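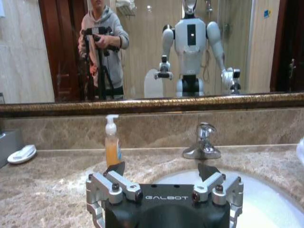
Fandedska single-lever basin mixer, chrome: review

Fitted to a white oval basin in a marble counter. The spout is short, and that is my main complaint. Water lands close to the back of the bowl, so large hands touch the china when rinsing. Lever travel is smooth, with 15 degrees or so of dead movement before flow starts.

Finish: good. After 13 weeks of daily use there is no pitting, though limescale shows quickly and needs a dry cloth.

Clearance: adequate. A pump bottle of liquid soap stands to the left of the tap and does not foul the lever.

Fitting took one evening — the supplied tails were too short for our valves. Msimang sent longer ones by Wednesday, free of charge.

Four out of five.

Oratile Buthelezi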